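Laundry Room Tips: Should You Pay for a Robot to Fold Your Shirts?

Posted 12/06/2022 by Rodrigo Arruda

Every few months a reader asks me about folding robots, and every few months I say wait. This time the question came with a brochure attached, so I read the brochure, called the sales line, and spent an afternoon at the Moltuvico showroom with a sack of my own shirts. What follows is part review and part folding advice, and you can use the second part without spending a cent.

What's being sold

Moltuvico calls it the Fold Service. You don't buy the two-armed machine, you rent it, and you pay a one-time setup fee of 3,000 dollars plus 127 dollars a month. The contract runs 24 months. They bring their own table. If you want the arms to handle towels as well as shirts, that's a separate add-on, and the man on the phone couldn't tell me when it would be ready.

Add it up before you sign anything. The monthly payments alone come to more than the setup fee, and you still have to wash, dry, and hang or drawer everything yourself. The brochure leaves the total off and gives you a picture of a linen closet instead.

What it asks of you

Before any folding starts, the shirts have to be ready. From the setup sheet and my own afternoon:

Turn everything right side out. The machine doesn't do it for you.

Button polos all the way up, or the collar flops open and the fold goes crooked.

Take things out of the dryer promptly. A shirt that has sat balled up in the basket overnight is harder for a person to fold flat, and I saw no sign that it's any easier for a machine.

Put one garment on the table at a time. Two shirts stuck together with static will be treated as one very odd shirt.

Keep the table clear. No socks, no dryer sheets, no coffee.

That's a lot of chores. By the time I'd turned, buttoned and laid out a shirt, I was most of the way to having folded it.

How the folds came out

Plain cotton tees were all right. I'd call the results drawer quality, which is to say fine if you aren't going to look at them again until Thursday. The long fold is the first real step, the same as when you do it by hand: bring one side over the other so you have a strip, then get hold of both ends.

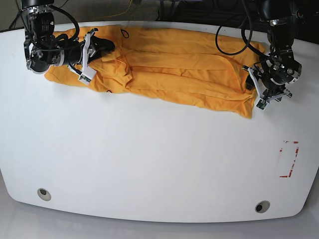 Does the machine smooth out wrinkles while it folds?

Only as much as a light tug will. The sales sheet says "crisp finish," but there's no heat or steam anywhere in the setup, so whatever creases go in are mostly the creases you'll get back. If you need a shirt to look pressed, you'll still be getting out the iron.

Long sleeves were worse. One of my work shirts ended up with a cuff poking out of the side, and the demonstrator tucked it in with his finger while telling me about the next software update. I asked him to run it again and leave it alone. Same cuff. A thin rayon blouse of my wife's slid around so much that we gave up on it. Heavy sweatshirts I wasn't allowed to try.

Speed is a sore subject. The brochure promises "up to 100 garments in a session" and never says how long a session is. I asked twice. The answer I got was that it depends on the household. My own timing, with a kitchen timer in my pocket, was roughly four minutes for a tee from the moment I put it down. I can do one in much less than that, and I'm slow.

The other two on the market

Zevus has a rival plan with no setup fee and a higher monthly charge. I haven't seen it run. Their website shows folded stacks and very little folding, and until they let me bring my own laundry I've got nothing to say in its favor.

Dellell doesn't sell a robot at all. They sell a hinged plastic folding board for the price of a pizza. You lay the shirt face down, flip the left panel, flip the right panel, flip the bottom, done. My sister bought one for her kids and it still gets used, though one of the hinges has split and is held together with packing tape.

The way I fold a shirt

If you have a clear stretch of table, this costs nothing.

1. Lay the shirt face down with the collar away from you. Smooth it with the flat of your hand from the middle out.

2. Fold one side in to the center of the back, then lay the sleeve straight down along that edge.

3. Do the other side the same way. You should have a long strip about as wide as the collar.

4. Pick the strip up by both ends and give it one gentle snap. Don't yank, particularly on knits, which stretch.

5. Lay it back down and fold the hem up to the middle, then up again to the collar.

For polos, stand the collar up before you begin and turn it down when you finish. For shirts with slippery fabric, put a cotton towel under them so they stay where you leave them. If you're folding for a suitcase, stop after step 4 and roll from the hem.

A smooth, hard surface beats a bed every time. On a mattress the shirt sinks and the edges drift, and you'll blame your folding when the bedspread is at fault.

Questions to ask before you rent

Who pays if a shirt gets snagged? Moltuvico's contract covers damage "up to the garment's resale value," and a worn tee has next to none.

Can you cancel? Yes, with 60 days' notice, and you don't get the setup fee back.

How big a space does it need? Measure the doorway as well as the room. The showroom machine had a whole bay to itself, and my laundry room is a closet with ambitions.

Who comes out when it stops? Service in our area is handled by an outside shop, Rivadeneira, and they only schedule weekday mornings.

Would I pay for it?

No. A small hotel or a uniform shop with piles of identical tees might get some use from it, and even then I'd want a free trial in writing, with the firm's own staff keeping their hands off the cuffs. For a family of four, spend the money on a decent table and a second hamper, and teach the oldest kid steps 1 through 5.

Moltuvico says a new version is due next June. If they'll have me back, I'm bringing the work shirts and the rayon blouse again.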